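4.3 Recording Demonstrations in the Simulator

Before you start, finish the scene setup in 4.2. Kundari will let you skip it, and will then let you record 144 episodes of a robot facing the wrong way.

1. Open the task list and pick one task. Write the instruction in plain words, the way you would say it to a patient coworker.

2. Press Shuffle. The tabletop objects are redrawn from the Mosmont library, which was assembled by people with broad tastes. Expect sculpture.

3. Check that the target object is within reach of the arm. If it isn't, press Shuffle again. Dragging it closer by hand spoils the placement log.

4. Press Record and wait 2 seconds before moving. The trainer uses the still period to set its baseline.

5. Bring the gripper over the target, pause, then lower it.

Note: Long, twisted objects have several places to grip and most of them are bad. Choose one near the middle and stick with it for the whole batch. Switching halfway teaches the model to dither, a skill it picks up very quickly.
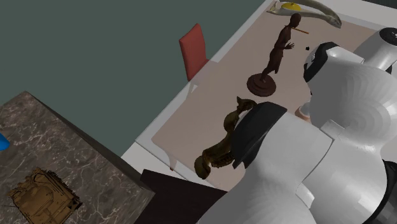 6. Close the gripper, lift, and complete the task as written. Small corrections on the way are fine and should stay in the recording.

7. Press Stop, then mark the episode Keep or Discard. Dropped objects go under Discard unless you picked them up again and finished.

Caution: Do not run playback above 8x while recording. The physics will object, and figurines have been known to leave the room.

8. After 19 kept episodes, save the batch and change the camera angle before continuing.

If the batch fails to save, check the disk first and the manual second. Batches that still refuse go to Veikko Honkanen, with the log file attached.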